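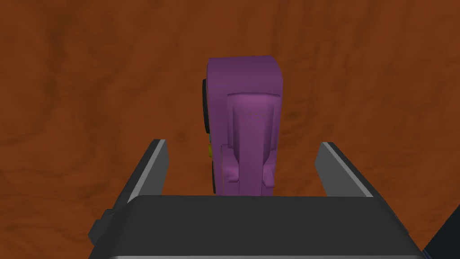
# Chapter 12. Rules for Simulated Grasping Trials

A trial that runs only in software injures no one and breaks nothing, and for that reason it tends to be written up carelessly. This chapter sets out the rules that a simulated grasping trial must meet before its results may be cited in a safety file or used to approve work on a physical arm. It assumes that the reader has finished the exercises on coordinate systems and can read a trial log.

The rules follow the Wurenard practice code, which was drafted by Henrike Kasten for the training cell at Pluddale and later revised with Kimie Sasaki. The code is short. Most of it concerns what has to be written down and when.

## 12.1 Terms

**Open approach.** The part of a trial in which the target lies between the fingers and neither finger touches it. A view from the wrist toward a toy vehicle, with a finger to each side and a gap between finger and toy, shows an open approach.

**Closure.** The part of a trial that begins with the first command to narrow the gap. Closure begins with the command, whether or not contact follows.

**Hidden region.** Any part of the target that the wrist view cannot show. The palm of the gripper commonly hides the base of an upright target. A hidden region is recorded as unknown, even when the object model is on file and its shape could be looked up.

**Stand-in surface.** A textured plane used in place of a modeled table. Its appearance says nothing about its friction, and the friction value must be stated separately.

## 12.2 The state record

Each trial has a state record, opened before the arm model moves. The record must contain:

- the version of the object model and of the gripper model
- the friction and mass values in use, with their source
- the commanded finger gap at the end of the open approach
- the hidden regions, listed by part
- the name of the person who will judge the outcome

The last item is often left blank when judging is done by script. The code does not allow this. A script may propose an outcome, but a named person signs for it.

Records are closed in the order in which they were opened. A trial that is stopped early keeps its number and is marked void - it is not deleted, and the number is not used again.

## 12.3 Limits on what a trial can show

The Nina test series, run at Ullby in August, produced 859 state records. Of these, 3 were rejected on review, 2 of them for the same fault: the judge had entered a stable grasp on the basis of a single view taken during the open approach. Such a view supports a statement about position. It supports no statement about grip, and the code requires that the two be entered in separate fields.

A related fault concerns color and shading. Rendered light is even and repeatable, so an edge that is easy to find in simulation may be hard to find under shop lighting. Results that depend on finding an edge must name the lighting model used. Section 12.4 gives the form of that entry and the conditions under which a trial must be repeated with a second lighting model.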